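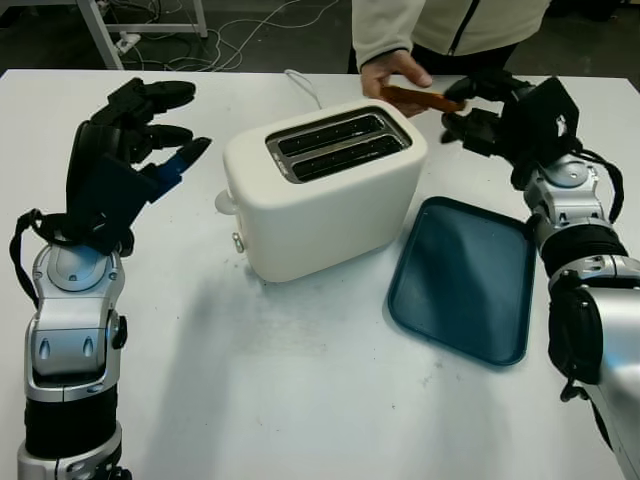

Vagas abertas: segurança comunitária em Unddale

A Findlow procura 12 pessoas para o programa Güneş, que leva formação em prevenção a hotéis, locadoras de veículos e lojas de bairro. Já visitamos 2.718 estabelecimentos — e queremos chegar a mais mil até outubro!

Você vai conduzir conversas com gerentes e balconistas, ensinar a registrar um comportamento suspeito e encaminhar os relatos à polícia local. Trabalho em dupla, sempre na rua, com gente muito boa de papo.

Pedimos ensino médio completo, carteira B e 2 anos de atendimento ao público. Experiência em segurança ajuda, mas a formação é por nossa conta (e é ótima!).

Inscrições na recepção, até quinta-feira, às 17h.

© Findlow — Contato — Voltar ao topo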